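Small Stuff, Big Aisle – speaker notes
Finn Reinholz, Vistano store staff day, March 4, 2022
Slot: 18 minutes, plus questions at the end

Opening

Hi everybody! Ask who has bought a bottle opener in the last year. Wait for hands. Now ask who went to the store that day meaning to buy one. (Every time I do this the hands drop like a curtain, and I love it.)

Say why I picked this. I've spent years around kitchen gadgets, first on the floor at Kevunier and now helping smaller shops set up their housewares aisles, and the little carded things are still my favorite part of the store. Openers, peelers, lighters, whisks. They cost next to nothing and people pick them up and grin.

1. Carded goods and the clear bin

Carded goods slide. Lay a blister pack flat on a metal shelf and by lunch it has wandered under its neighbor. Stand it in a bin and it stays put and faces the shopper. I like clear plastic for this – the product does the talking and you can see from the end of the aisle when the bin is getting low.

Point out the bottle openers standing up in their bin, one card overlapping the other, and the lighter boxes on the shelf over them. Mention the purple-tinted head on the left one. Somebody is going to want that one!

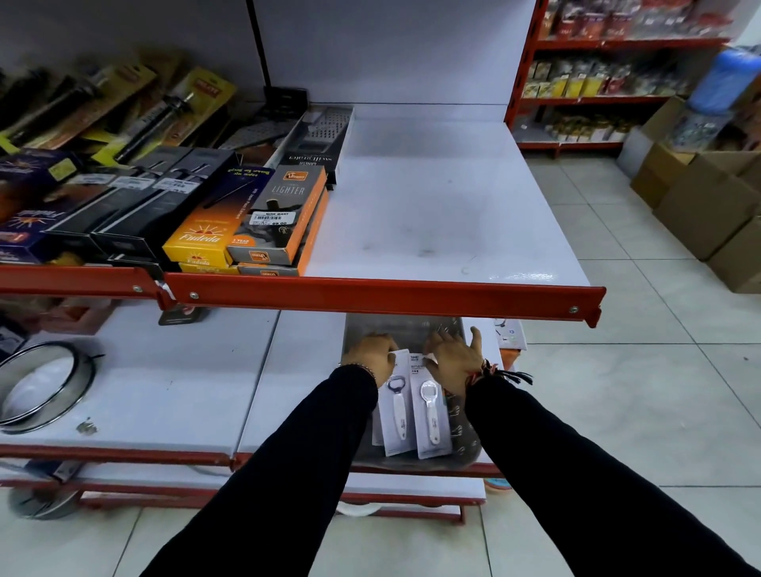
2. Getting your hands in there

Favorite topic, slow down here. You can't tidy small goods from three feet away. Both hands, every time. One hand steadies the row, the other straightens the cards. Do the motion on the table with the sample packs from the Clitel box.

Things to try out loud with the group:
Push the cards together from the sides, then tip them all back the same way.
Keep the hang tabs up, even if you aren't using hooks. Shoppers grab by the tab.
Pull bent cards and set them aside for the markdown basket.
Do the low shelves first while your knees are fresh. (Pause for the laugh. If no laugh, move along.)

Story about the McAlister store: they had 142 carded gadgets in one bay, all mixed up, and two of us sorted them by job in a single morning. Openers with openers, peelers with peelers. The manager walked by and bought a peeler. True story, and I still have the text message.

3. Who are the neighbors?

Look at what lives around the little things. Steel canisters and food containers are a planned purchase, so folks stand there a while comparing sizes and prices. Put the openers one shelf down and they get noticed during all that standing. Read out the canister stickers – 329.00, 139.00, 119.00 – and ask the room what a shopper's eyes do next. The openers are lying in a row right under all that shiny steel, and I think it's a great spot for them.

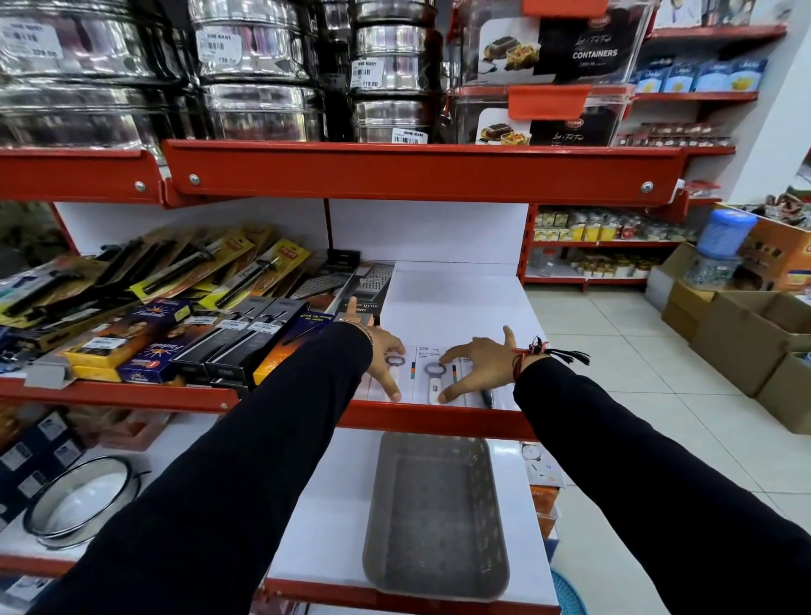

Question from the sign-up sheet: How often should a small-goods bay be straightened?

Twice a day is plenty for most stores, once before opening and once in the middle of the afternoon. On a busy Saturday add a quick pass before the evening crowd.

4. Your turn

Hand out the sample packs, 80 in all, so everyone gets a few. Each table builds one shelf in five minutes. Big things at the back or up top, carded things where a hand lands easily. Walk around, cheer loudly, don't fix anything for them.

When time's up, each table swaps with the next one and tries to find the bottle opener with eyes closed for the first second, then open. Fast finds get a round of applause.

If there's time: the May reset. New planograms are coming and the gadget bay gets a wider shelf. Tell them to send me their best ideas before then, sketches on napkins welcome.

Collect the sample packs at the door. Clitel box goes back in my car.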